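3.2 Collecting the bedroom demonstrations

We wanted the bedroom set to be a bit of a mess, and I mean that in the good way. Most of our earlier demonstrations (the Calton set) came from one bench with one gray mat, and the policy we trained on them fell apart the moment it saw a headboard. So for this round Endang Mandagi and I moved the whole rig into furnished rooms and teleoperated the arm there, one household chore at a time. Remote controls became our favorite object pretty quickly. They're long, they're thin, they're usually black, and people leave them lying right next to other remote controls!

An episode starts when the operator presses the foot pedal and ends when they let go, and we kept everything in between, fumbles included. We recorded 543 episodes in June, spread over 26 object layouts. Aiman Wibisono drew up the layouts the evening before each session, and he was told to put things where a guest might drop them, with phones and cords left on the furniture if they lived there already.

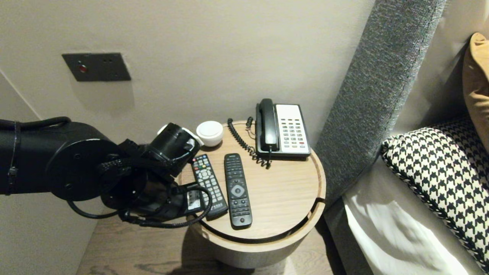

Figure 4. Head view from the bedroom set, bedside table with two remotes and a desk telephone.

The operators had two rules. First, approach slowly enough that the wrist view and the head view both get a decent look at the target before contact. Second, if the grasp feels wrong, back off and try again in the same episode (please don't restart, I said this a lot). We ended up with 53 episodes that contain at least one retry, and I'm really glad we have them, because the Prastcombe baseline had none and it showed: after a miss it would just hover there, closing on air.

Cords gave us the most trouble by far. A coiled handset cord is springy, it's dark like the fingers, and from the wrist it can look a lot like part of the thing you're trying to pick up. We first tried tagging every episode where a cord was in view, gave up after a day of arguing over what "in view" meant, and switched to tagging only contact. That tag is what we use for the held-out split in Section 5.

We also asked for stretches where the arm isn't doing anything useful yet, with the fingers closed and the base still finding its spot. These looked like wasted disk space to me at first. Endang talked me into keeping them, and the ablation backs her up, so I've stopped complaining. Drawers add one more wrinkle here, as the target may sit well off to the side of the wrist view, with mostly floor and wall in the middle.
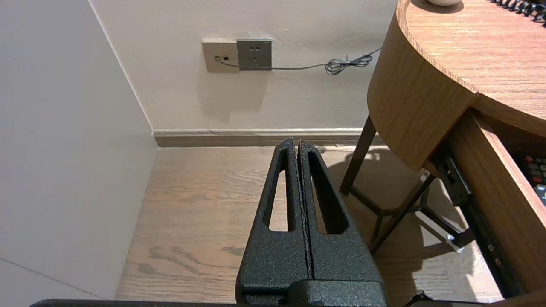
Figure 5. Wrist view from the same set, gripper closed, with an open drawer and a remote control at the right.

3.3 Labeling and cleanup

Each episode got one plain sentence, typed by whoever had been driving. We then read all of them out loud over 7 long afternoons and fixed the ones that didn't match the video. Most of the fixes were left and right swapped, and a good share of those were mine.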